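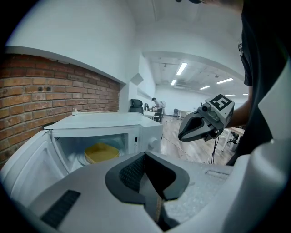
Most microwave cleaning advice is written by people who want to sell you something to put in the microwave. I have tried a fair amount of it over the years, and I'm not convinced that any of the gadgets beat a bowl of water and a rag. A white microwave oven is the worst kind for this, as every splash and fingerprint shows up on it, so you would think its owners had the method worked out by now. Then somebody buys a little plastic steaming figure anyway.

**Steam, the cheap way.** Put a cup of water in a microwave-safe bowl, stand a wooden spoon in it, and run it for 3 minutes. Leave the door shut for another 2. Then wipe. The bowl will be hot, so use a mitt. Lemon slices are fine if you like lemon. I have done it with and without and could not tell the difference once the kitchen had aired out.

**Vinegar.** It helps with smells, a little. It does not "dissolve" burnt cheese, whatever the back of the bottle says. Two spoonfuls in the water is plenty, and more than that just makes the whole room smell like pickles — which some people seem to take as proof that it's working.

**Baking soda paste.** Good on a glass turntable. I would keep it off the painted walls inside, and off the door window too. I rubbed too hard on my last one and left a dull patch that never came back.

**The vent.** Wipe it with a damp cloth, never a dripping one, with the oven unplugged. Don't spray anything at it. I keep seeing the tip about blowing it out with canned air and I don't see what that does except move the grease around.

**Yellowed plastic.** Here I'm really doubtful. The peroxide-and-sunshine trick went around again last December and I gave it a try on an old control panel surround. It got paler in stripes. If the yellow is cooking grease, dish soap and warm water will take it off. If it's the plastic itself, live with it.

**Magic erasers.** They're very fine sandpaper, more or less. Fine for one scuff on the side of the case. Use them weekly and you'll take the shine off, and then dirt sticks faster than it did before.

**Paper towels as a cover.** This one I'll stand behind. One sheet over the soup, every time, and most of the tips on this page become unnecessary. A plate turned upside down works too, if you leave a gap for the steam and remember that it gets hot.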